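Teaching by Hand, 15 Minutes at a Time

The robots at Natbridge learn from people who sit four feet away and move a second, smaller pair of arms. Whatever the hands do there, the arms in the box copy. Cameras and joint readings go into a file, and the file goes into training.

Aníbal Bettencourt has run the sessions since March. Operators work 15 minutes, then switch. "Your wrists go before your patience does," he said. A session might yield a dozen usable runs, or two.

The current project, called Tralus, is built on two-arm handling of small items. The team wants 1000 runs. It has 405. Bettencourt throws out any run in which the operator stopped to think, as the model picks up the pause along with the motion. 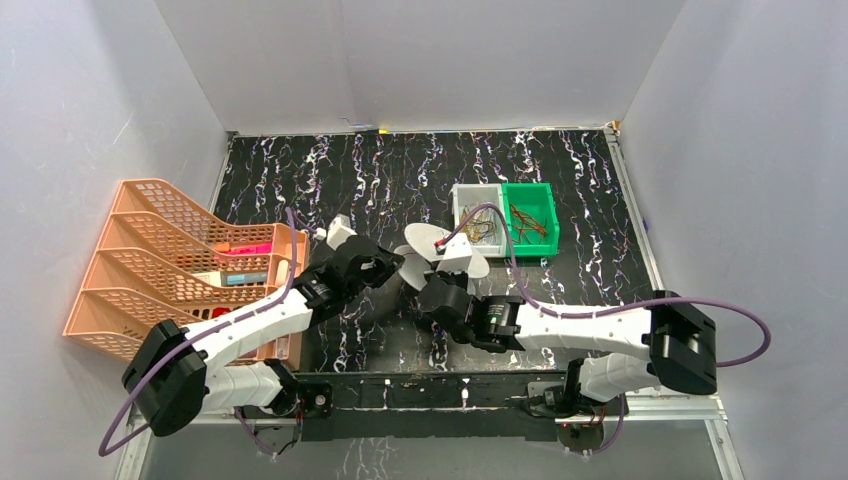 Both grippers on a white, multi-bladed part, with the desk organizer at left and the wire bins behind.

Passing a part between arms is the hardest thing to teach. Let go early and it drops. New operators practice that step alone for a day before anything is saved.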